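Barn help wanted at Serra, morning shift, September start possible for students

Hi, I'm Irfan Khattak, and I keep retired racehorses. I have 16 of them at the moment on a farm called Serra, and I need one more pair of hands in the mornings. If you've ever wanted to be ignored by a horse who used to win money, come talk to me!

The job is 4 mornings a week, 3 hours each, feeding and turnout first and then stalls. You'd be working next to me most days (I talk a lot, fair warning). Emora and Millow are the two you'll get to know fastest. Emora ran sprints until her ankles said no, and she still thinks every gate is a starting gate. Millow is a sweetheart who needs his hay soaked and his legs wrapped, and I'll teach you both if you haven't done it before. Lornura is new off the track and only I handle her for now.

You don't need racing experience. You do need to be comfortable around large animals, able to lift a feed sack, and okay with mud. Pay is hourly, and we'll talk numbers when you visit. There's a small room over the tack room, 528 square feet, if you want to live here, and we can work that into the deal.
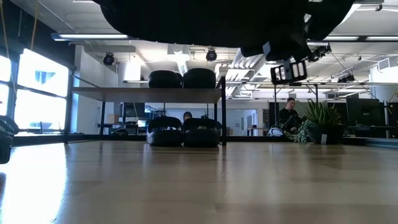
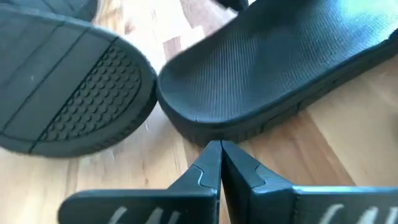
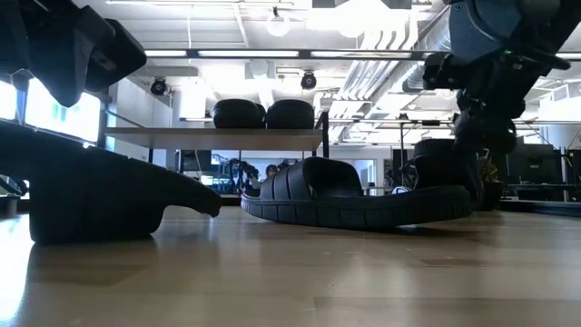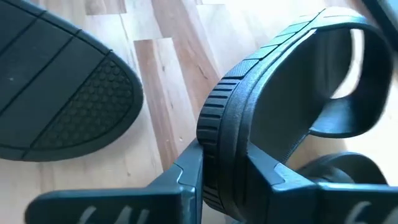
I do a trial morning with everybody before either of us decides anything, and I pay you for it. Come in clothes you don't love and bring gloves if you have a pair that fits. Black slides like those are fine for the drive over, but you'll need real boots with a heel before you go near a stall, and I mean leather or good thick rubber over the ankle. I have a few loaner pairs in the feed room. Helmets I provide.

To apply, leave a note in the box at the farm gate or send me a message through the contact page, and tell me which mornings you can do and about one animal you've looked after.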